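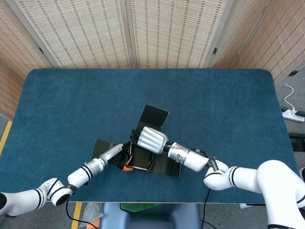
## An afternoon of box flaps at Wevolia

I drove out to Clondau on September 23, 2026, expecting the future, and spent most of the visit watching two white arms deal with a small dark cardboard box. I've had worse afternoons. I've had worse afternoons with cardboard.

Wevolia collects examples here for a learning system called Mukidow. An operator guides the arms through a job, the run gets saved, and then they do it again. The target for this box is 500 good runs. They had 200 when I came in, and the mood was cheerful.

The hands don't match, which I liked. The left one is slim, the right one rounded and ribbed, and it had its dark fingers curled over the upper flap like a man checking under a hood he doesn't understand.

Bad runs are kept too, in their own folder. I asked to try and was given 9 minutes. All of my work went in that folder.

Visits are free but need booking. Parking is behind the Tunstall building, and the coffee machine takes coins only.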